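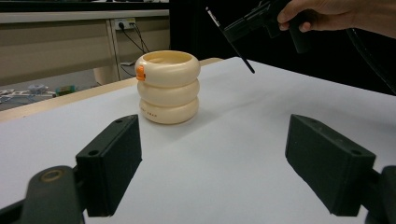 Zavik is the June practice set of the Flotdale student robotics club, recorded with two hand-held grippers. Each episode involves one three-ringed cream cup on a white tabletop and one thin tool. The orange tab on the cup's top ring serves as the orientation marker in views where it is visible.

Files
315 episodes, 18 per folder, last folder short. Two views per episode.

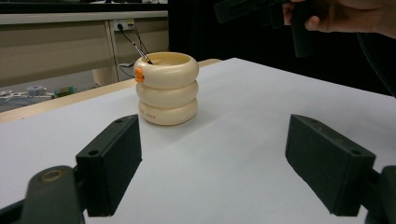
Labels are assigned per frame by club members. "Inserted" applies when the tool stands up out of the cup's opening, whatever its lean; a diagonal brush or pen-like tool still counts.

Frames with a finger over the rim (unlike this one) are labelled "unclear" --
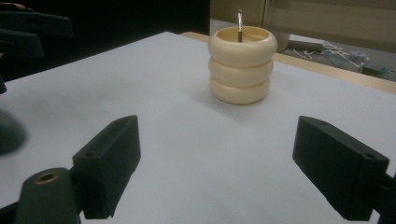 -- and are left out of the default split. Colour is uncorrected. 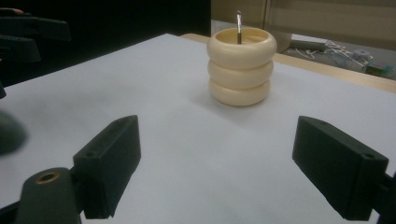
Cup and metal rod, both fingers open.

Maintainer: Volkan Keskin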